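January 23, 2021

Spent the morning on the snack counter mock-up for Stirkau. Yamila wanted the wrapped sandwich in the round wicker basket, and I have to say it looks much nicer there than on a bare tray! The Snickers went on the upper tiers of the clear stand – I'd still like a bit more space between them and the little black boxes.

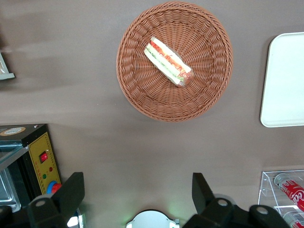
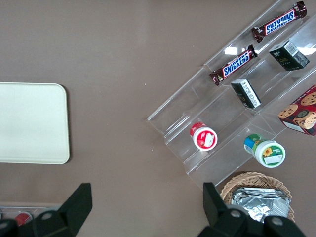

Rhea Magbanua

White tray stays out for now, we may want it for the pastries (ask El-Sayed, he had 6 on the order list). The cookies need a better spot than the edge of the stand, I think. Budget is still 3000, and roughly 2 more rounds of this before September. Yamila has the price labels – get them from her before the next layout.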